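단편소설 | 이달의 짧은 이야기

막차가 끊긴 마을

부르카르로 가는 버스는 하루에 두 번 있었다. 아침 차를 놓치면 오후 4시까지 기다려야 했다. 나는 아침 차를 놓쳤다.

정류장 옆 매점에는 여자 혼자 앉아 있었다. 표를 바꿀 수 있느냐고 물으니 바꿀 필요가 없다고 했다. 어느 차를 타든 같은 표라고 했다. 나는 차를 한 잔 시키고 창가에 앉았다. 가방 속에는 아버지가 남긴 열쇠와 등기소에서 온 편지가 들어 있었다. 편지에는 로마르 거리의 집을 8월 말까지 비우라고 적혀 있었다. 그 집에 가 본 것은 두 번뿐이었고, 두 번 다 어릴 때였다.

"로마르 거리에 가세요?"

매점 여자가 물었다. 내가 편지를 탁자에 올려놓고 있었기 때문에 주소가 보인 모양이었다. 그렇다고 하니 여자는 잠깐 말이 없었다.

"거기 빵집은 문을 닫았어요. 먹을 걸 사 가세요."

나는 호두빵 두 개와 물을 샀다. 200을 내니 여자가 거스름돈을 세어 접시에 올려 주었다. 접시는 가장자리가 조금 깨져 있었다.

버스는 늦게 왔다. 손님은 나와 닭장을 든 노인뿐이었다. 노인은 에나케에서 내렸고, 그 뒤로는 기사와 나만 남았다. 길은 강을 따라가다가 산 쪽으로 꺾였다. 기사는 라디오를 켰다가 산길에 들어서자 껐다. 도착했을 때는 해가 지고 있었다.

집은 생각보다 작았다. 열쇠는 잘 돌아가지 않았다. 몇 번 힘을 주자 문이 안쪽으로 밀렸고, 오래 닫아 둔 집의 냄새가 났다. 전기는 끊겨 있었다. 나는 손전등을 켜고 방을 하나씩 들여다보았다. 가구는 대부분 없었다. 부엌에 의자 하나와 찬장이 있었고, 찬장 안에는 봉투가 하나 있었다.

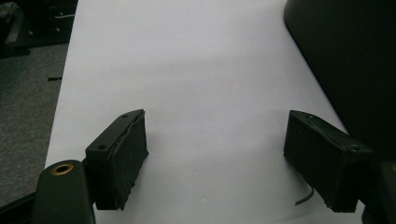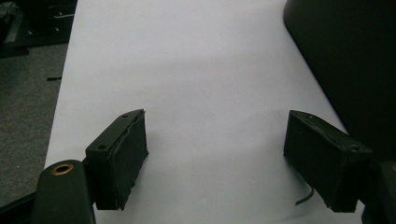
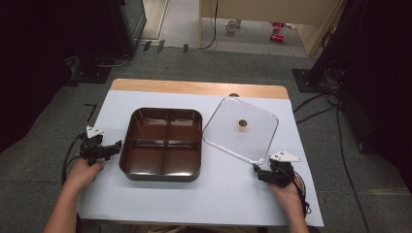
탁자 위, 네 칸짜리 그릇과 투명한 뚜껑 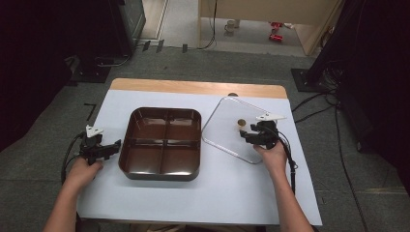 글쓴이 | 본지 단편소설 필자

봉투 안에는 영수증이 들어 있었다. 안디브스카 상회라는 도장이 찍혀 있었고 금액은 599였다. 무엇을 산 값인지는 적혀 있지 않았다. 뒷면에 아버지의 글씨로 한 줄이 있었다.

'나머지는 봄에.'

나는 의자에 앉아 빵을 하나 먹었다. 아버지는 무엇이든 나누어 냈다. 내 학교 등록금도, 어머니의 병원비도 그렇게 냈다. 한 번에 다 내면 그걸로 끝나 버리는 것 같아서 싫다고 했다. 어머니는 그 말을 싫어했다.

밤에는 외투를 덮고 바닥에서 잤다. 위층에서 무슨 소리가 났지만 올라가 보지 않았다. 새벽에 비가 조금 왔다.

아침에 안디브스카 상회를 찾아갔다. 광장 모퉁이에 있는 철물점이었다. 주인은 젊은 남자였고, 영수증을 보더니 자기 할아버지 때 것이라고 했다. 그는 뒷방에서 장부를 가지고 나왔다. 장부는 두꺼웠고 종이가 습기를 먹어 잘 넘어가지 않았다. 한참 뒤에 그가 손가락으로 한 줄을 짚었다.

"난로네요."

"난로요?"

"반만 내셨어요. 그래서 물건은 아직 여기 있습니다."

그는 나를 창고로 데려갔다. 난로는 천을 덮어쓰고 벽에 붙어 있었다. 다리에 꼬리표가 묶여 있었고 아버지의 이름이 적혀 있었다. 한 번도 불을 피운 적이 없어서 안쪽이 깨끗했다. 아버지는 그 집에서 겨울을 날 생각이었던 것 같다. 우리에게는 그런 말을 한 적이 없었다.

"나머지를 내면 가져갈 수 있습니까?"

"가져가실 수 있죠. 그런데 어디로요?"

나는 대답하지 못했다. 집은 곧 비워야 했고, 내가 사는 곳은 아파트였다. 주인은 천을 도로 덮었다.

나는 지갑에서 돈을 꺼내 나머지의 절반을 냈다. 주인은 이상하다는 얼굴을 했지만 장부에 금액을 적고 영수증을 써 주었다.

"그럼 남은 건 언제 내실 겁니까?"

나는 봄에 오겠다고 했다. 오후 버스가 올 때까지는 시간이 남아서 집으로 돌아가 부엌 바닥을 쓸었다.

인쇄하기 | 이메일로 보내기

문의: 편집부 | 무단 전재 및 재배포 금지 | 맨 위로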